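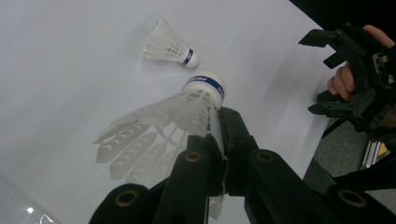 Badminton club changes how it handles shuttles

By Natnael Yimer
27 October 2020

Print this page
E-mail this story

The Hailu badminton club will start its indoor season with a new rule for shuttlecocks: plastic ones for practice, sorted on a table before play and put away by the same people who took them out.

The club bought 180 plastic shuttles over the summer. Club secretary Desta Wako said last winter's supply was down to a handful by January, mostly through shuttles left on the floor and stepped on.

"We were buying new ones when half the old ones were under the benches," Wako said.

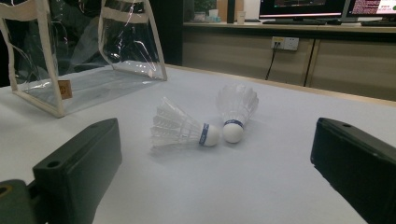
Members are asked to check the skirt and the base before each session. A shuttle with a bent skirt goes back in the practice bag – a cracked one is thrown out. Shuttles for league matches will be kept apart and handed out by the team captain, Tolera Habte.

Around 170 people belong to the club, which plays on two evenings a week. Habte said the sorting should take a few minutes and can be done while the nets go up. 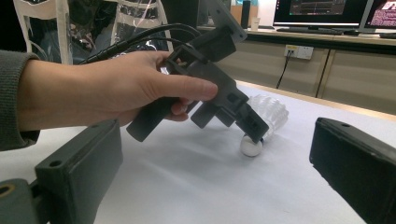
Beginners' sessions

Sessions for new players return next week. Rackets can be borrowed – shoes with non-marking soles are required. Sign up with Berhanu Gebreyes at the front desk.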